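Home News Events Research Partners Contact

Open day shows household robotics work at Zellthorpe

4/26/21

The Zellthorpe Centre for Assistive Robotics opened its doors to the public last week, welcoming 225 visitors for demonstrations of robots carrying out small tasks of the sort met in any home.

The open day was the first to be held since the Centre took on its present building. Guests included local residents, students from nearby colleges and representatives of Grovivska, the engineering firm which has supported the household handling project from its outset.

Opening the event, the Centre's Director, Mererid Rees, thanked staff for their work over a difficult year. She said that the project had been set up to help people who find it hard to grip or lift light objects, and that its progress should be judged by the people it was meant to serve.

Demonstrations ran throughout the day in groups of 19, each led by a member of the handling team. Visitors were shown how the robot approaches a small item lying on a hard, polished surface, and how its two fingers are brought down on either side before they close. Chaiwat Ruangrit, who leads the team, explained that slim, rounded objects remain among the hardest to pick up, as they can roll at the lightest touch.

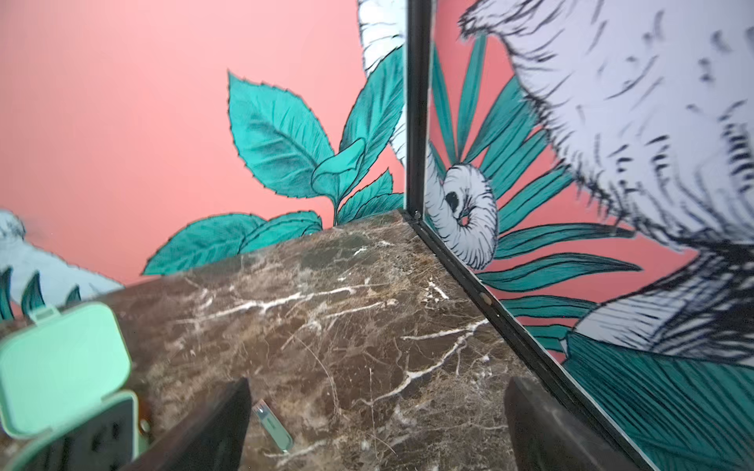

Mr Ruangrit added that the team now works with a set of 80 everyday items, chosen after talks with occupational therapists. Patterned and busy surroundings are used on purpose – a robot that can find an object only against a plain background would be of little help in most homes.

In the afternoon Tharushi Patwary gave a short talk on the way practice sessions are recorded and reviewed. The team has completed 900 such sessions to date, and each is checked by a second member of staff before it is used in further work. Questions from the audience dealt mainly with safety, cost and the speed of movement. Dr Patwary said that speed was not a priority at this stage of the project.

Prasanna Bandara, speaking for Grovivska, confirmed that the firm will continue its support for a further two years. The Centre is grateful for this commitment.

A second open day is planned for June. Places are free but must be booked in advance through the Events page. Schools and community groups wishing to arrange a separate visit – mornings only – should write to the visits office.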